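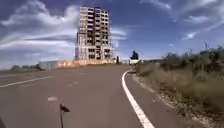 Polvo de obra y de carretera: cómo mantenerlo fuera de casa

Quien vive junto a una carretera o cerca de un edificio en construcción acaba limpiando el mismo alféizar varias veces por semana. Con unos cuantos hábitos se reduce bastante el trabajo.

Ventanas
Ventile temprano, antes de las 8, cuando todavía no hay movimiento en la obra. Con dos ventanas enfrentadas bastan cinco minutos. El resto del día, deje cerradas las que dan a la calzada y abra las del patio.
Pase el aspirador por los carriles antes de mojarlos. El polvo de cemento con agua forma una pasta que luego hay que rascar con un palillo o una espátula de plástico.

Cristales
No frote en seco, porque la arenilla raya. Primero agua abundante con una esponja, después unas gotas de lavavajillas y al final la rasqueta de goma, de arriba abajo.

Suelos
Barrer levanta el polvo fino y lo reparte por los muebles. Use aspirador o mopa ligeramente húmeda, y cambie el agua del cubo en cuanto se enturbie. En la entrada van bien dos felpudos: uno de cerdas duras fuera y otro absorbente dentro. Sacuda el de fuera lejos de la puerta.

Ropa tendida
Tienda por la tarde, con la obra parada, o dentro de casa si hay viento. Las sábanas, siempre dentro. Limpie la cuerda con un paño húmedo antes de colgar nada.

Persianas
Coralie Maihi, lectora de esta página, las baja hasta la mitad en los meses secos y mete un calcetín viejo en la mano para repasar las lamas. Funciona mejor que el plumero. El calcetín va después a la lavadora con los trapos.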